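The whiteboard incident, such as it was 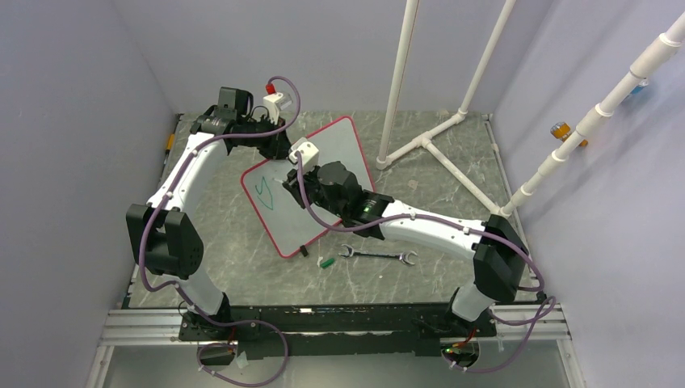 Tarley, November

I have been putting off writing this up, mainly in the hope that I would come out of it better if I waited. I don't think I'm going to.

The job at the moment is whiteboards. Two arms, one small board with a red border, one green marker. One arm is meant to keep the board where it is while the other draws on it, and at the end you should have a closed loop. A child of four could do it, and I say that having watched one do it at my sister's kitchen table, with her tongue out, in less time than it takes my controller to start up.

What we get is closer to a leaf. I've grown quite fond of the leaf. Adi Nasution, who looks after the wiring and has opinions about the rest, calls it "the salad".

Anyway, the fault. On Sunday afternoon I was running the drawing job over and over, changing the pen pressure a little each time, and at run 261 the right arm stopped halfway through a stroke. No bang, no alarm, no smell. It stopped and stayed there with its green light on, looking perfectly content. The left arm, which had not been told anything was the matter, carried on with its half of the plan and leaned into it.

It didn't lean hard. These are not big arms and I keep the speed down. But there was a nasty creak, the board skidded round to an angle, and I hit the stop button with my elbow, having a mug in one hand and a biscuit in the other. The mug is now banned from the bench. The biscuit is under review.

The log was 2979 lines long and I read all of it, which took the rest of the day. The short version is that joint 4 on the right arm stopped reporting its position. The software, written by me, dealt with this by assuming the joint was wherever it had last been heard from. As far as the program knew, everything was fine. It went on knowing that for 7 seconds, which is a very long time if you are standing there with a biscuit.

So, two faults. One was a tired connector. The purple cable runs along the outside of each arm with plenty of slack, and I'd been rather pleased with those loops, because they never pull tight. Adi pointed out that they also swing about, and that every swing ends up as a small tug at the plug. He was nice about it. He had also said the same thing in the spring, and was nice about that too.

The second fault is worse and it's all mine. If a joint goes quiet, both arms should stop. I had written that check, tested it and then switched it off while chasing something else, with a note in the code saying "put this back". I found the note on Sunday night. It's a very clear note.

The check is back on. It can't be switched off now without typing out a whole sentence admitting what you're doing, which was Adi's idea. The plug has been changed for one with a proper latch, and there's a clip to take the strain. I've also pulled that plug on purpose, mid-drawing, until I got bored. Both arms stop dead every time, usually in the middle of a leaf.

I had to go back in with a spanner as well, for the right arm's base, which I was sure had shifted. It hadn't. I tightened it anyway and felt better.

Still to do: the pen pressure, which is what I was supposed to be looking at in the first place, and a stop button somewhere I can reach with a hand. Adi wants one on each side of the bench. I've ordered one, and I expect I'll be ordering the other by the end of the week.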